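3.2 Working the paint on the plate

Most handbooks on decorative painting hurry past the stage that interested us most, the few minutes in which a painter loads the brush and gets to know the paint before any of it reaches the paper. Delphine Blackwood, who taught the evening classes at Warnthorpe for many years and was kind enough to read two drafts of this section, calls it "saying good morning to the color," and we have grown fond of the phrase. Our sixteen painters all did it in one form or another, and those who had painted the longest were usually in the least hurry.

We asked everyone to work from a plate and gave no instruction about how the paint should be laid out on it. A plate has a rim to stop the color from wandering, it can be turned to suit the hand, and white ceramic shows very plainly how thick or thin a dark paint has become. With navy blue this matters a good deal. In a heavy layer it looks nearly black, and a newcomer may well believe the wrong tube has been opened – it is only when the bristles push it thin that the brighter royal blue comes up, with white showing through in loops and streaks.
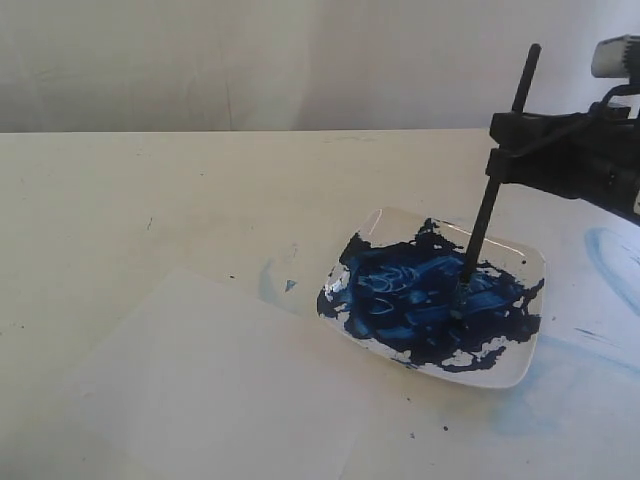

We came to think of these marks as a kind of handwriting. Hipólito Zúñiga, who coded the plates with us over a long and rather hot August, sorted them into five broad families, from the tidy puddle kept to one corner to the full spread that takes up most of the flat of the plate. The full spread was the family we had expected to find among beginners, and we were wrong about that. Several of our steadiest painters covered the plate quite happily, leaving only a clean patch toward one end, and told us afterward that they liked to have thick and thin paint within reach of each other, so that a dark stroke and a lighter one could be picked up without any fresh mixing.

The pressure of the brush was harder to talk about. Painters are used to being asked about color and much less used to being asked about their wrists, and the answers in our first round of interviews were short. Things went better once Rory Forsyth suggested handing people a brush while they talked. Nine of the sixteen then described pressing the tip down into the paint with the handle nearly upright, letting the bristles spread, and drawing the brush sideways from there. Others preferred a low, slanted hold, closer to the way one holds a pencil, and found the upright one stiff.

Handles came up more often than we had planned for. A plain, slender, round one was the general favorite, as it can be rolled a little between the fingers without catching, and a smooth rounded end was thought pleasant by those who like to hold the brush far back.
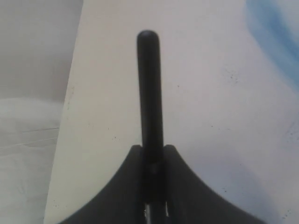 Figure 4. Black rod with a rounded end, held upright.

The table deserves a word too. We had meant to cover it afresh for each session and gave this up after the first Monday, when two painters told us that a spotless surface made them nervous. A white top with a few stains and scuffs on it seemed to put people at ease, and they moved the plate about more freely. We return to this point in Section 4, where Weidong Ren's notes on posture and seating are taken up at greater length.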